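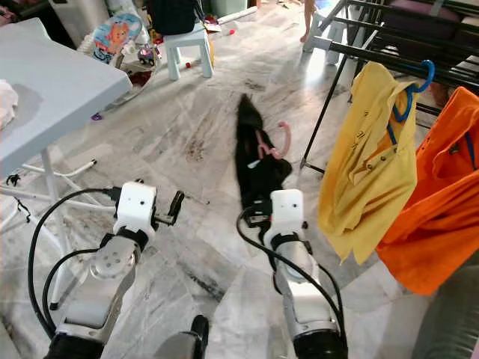

Photo: Nirnent Home Inspection, Plolbridge file

Family Room and Laundry Area: Safety Checklist with Comments
Property: Plolbridge, Unit 14
Date of visit: Monday, October 17, 2022
Form 5, revised. Previous visit: none on record.

Result codes
OK — meets the item as written
A — attention needed, occupant can correct
R — repair or replacement needed
N — not checked on this visit

The form covers one room. Kitchen, bath and stairs are on separate forms. Items apply to a household with a child who is not yet walking. Where an item has two parts, the lower result is recorded.

SECTION 1. FLOOR

1.1 Floor surface sound, no lifted or cracked sections in the walking path. OK
Comment: Marble. Joints checked by hand along the path from the door to the table. No raised edges found.

1.2 Floor surface dry. OK
Comment: Checked with a paper towel at the door and beside the table. Polished stone gives little grip under socks when wet. Occupant states the floor is mopped in the evening after the child is in bed.

1.3 Walking path clear of clothing, bags, toys and cords. A
Comment: Dark garment on the floor near the folding table, with a pink loop and a small white tag lying across it. Cloth on smooth stone slides when stepped on, and a dark item at floor level is easy to miss when carrying a child or a full basket. Pick up before the room is used. Laundry waiting to be sorted goes in a bin or on the table.

1.4 Loops, straps, ribbons and drawstrings kept out of reach of the child. A
Comment: Applies to the pink loop noted in 1.3. Hangers and straps should go back to the closet as a set with the garment. Any closed loop large enough to pass over a child's head is treated the same way on this form, whatever it is made of.

1.5 Rugs and mats, if used, have non-slip backing. N
Comment: Occupant intends to buy a play mat. Marble needs a full rubber backing or a separate pad cut slightly smaller than the mat. Corner tape does not hold well on polished stone and leaves residue.

SECTION 2. FOLDING TABLE

2.1 Table opens fully and stands without rocking. OK
Comment: White folding table, crossed tubular legs, flat light top. Pushed at each corner with one hand. No rocking.

2.2 Leg locks or stops engage. OK
Comment: Engaged on both sides. Occupant was shown how to check by pressing down over the crossing point before loading the top.

2.3 Tubing free of bends, rust and open ends. OK
Comment: One end cap is a loose fit but present. Push it home and recheck in a month.

2.4 Pinch points out of reach while the table is opened or folded. A
Comment: The X-frame closes like scissors. Child should be in another room, or held by a second adult, when the table is folded. Not currently the habit in this household.

2.5 Nothing hanging from the frame below table height. A
Comment: Black clips on the lower crossbars. Small hardware at this level can be reached by a child on the floor. Move the clips to a drawer, or to a hook at adult height if they are needed for laundry.

2.6 Items on the top set back from the edge. A
Comment: Folded white cloth at the table edge. Low risk as it stands. The same position would be a fail for an iron, a hot drink or a detergent bottle. A cloth that hangs down can be pulled along with whatever is on it. Keep a hand's width of bare tabletop on all sides.

2.7 Table not used as a changing surface. OK
Comment: Occupant confirms it is used for folding only. There is no raised edge of the kind a changing surface needs.

2.8 Load within the maker's rating. N
Comment: Rating label not located. Maker's sheet to be supplied by occupant. Do not sit or lean on the top in the meantime.

SECTION 3. BABY BOUNCER

3.1 Seat stored so that it cannot tip onto the child. A
Comment: Bouncer with a cartoon lion print, propped upright beyond the table. Propped storage is acceptable in a closed closet. In a room where a child plays on the floor, set it flat on its own base or fold it away.

3.2 Fabric intact, no open seams or loose threads. OK
Comment: Seams pulled by hand on both sides.

3.3 Restraint buckle closes and holds. OK
Comment: Opened and closed 16 times. No slip. Webbing not twisted at the anchor.

3.4 Used on the floor only. OK
Comment: Occupant confirms. The folding table is not to be used under the bouncer at any time, with or without an adult beside it. Movement of the seat walks the base toward the edge.

3.5 Non-slip feet present and clean. R
Comment: Rubber worn smooth on one side. On carpet this would be passed. On marble it is not. Replace feet before further use. Viron replacement feet are listed for this base. Check the part number against the label under the seat.

3.6 Child below the maker's limit for weight and stage. OK
Comment: Stop using the seat once the child can sit up unaided, even if the weight limit has not been reached.

SECTION 4. OUTLETS, CORDS AND HEAT

4.1 Unused outlets covered. OK
Comment: Sasaki sliding plates fitted throughout the room.

4.2 Cords routed along the wall or above reach. OK

4.3 Iron and steamer stored cold, cord wrapped, above reach. N
Comment: Kept in the hall closet, outside the scope of this form.

SECTION 5. ACTION LIST

Before next use of the room:
Pick up the garment and return the loop to the closet (1.3, 1.4).
Remove the clips from the table crossbars (2.5).
Set the bouncer flat or fold it away (3.1).

Before next use of the bouncer:
Replace the feet (3.5).

Within 14 days:
Reseat the end cap (2.3). Send the table rating sheet (2.8). Agree on a routine for folding the table with the child out of the room (2.4).

Items marked A may be closed by the occupant in writing. The R item needs a second visit or a clear photo of each replaced foot, taken from below. Quote Unit 14 and the item number on anything sent in.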